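Zoria Wood Words

Welcome! Zoria is a small, friendly word list for people who love wood – floors, tables, boards, the lot. It began as Agnes Cowie's notes on how people talk about grain and color, and it has grown into 275 entries, each with a plain meaning and at least one sentence showing the word in use.

What you get

entries.csv has the words, one per row. sentences.txt has the sample sentences, keyed by entry number. There are six topic tags: color, grain, joints, finish, wear and tools. My favorite is wear (so many good words for a scratch!).

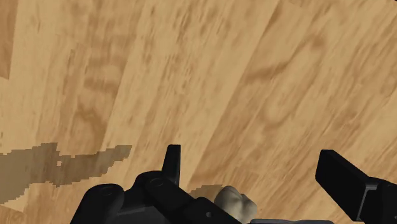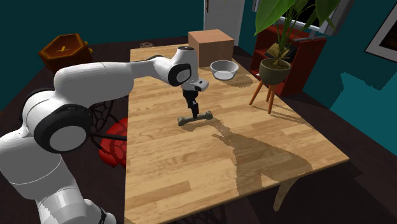 Light wood surfaces, both rendered. Related tags: color, grain.

Where the words come from

Agnes gathered 200 of them from workshop talk and old letters, and the rest came in through the Disov mailing list. Spellings follow American use, so it's "color" all the way through. Regional words are kept and marked with an R – please send more of these, they're a joy to read.

Known gaps

Finish is thin, and "quarter-sawn" still has two entries that need merging. The sentences for bamboo are missing until January.

License

Free to use and share, with credit to Zoria.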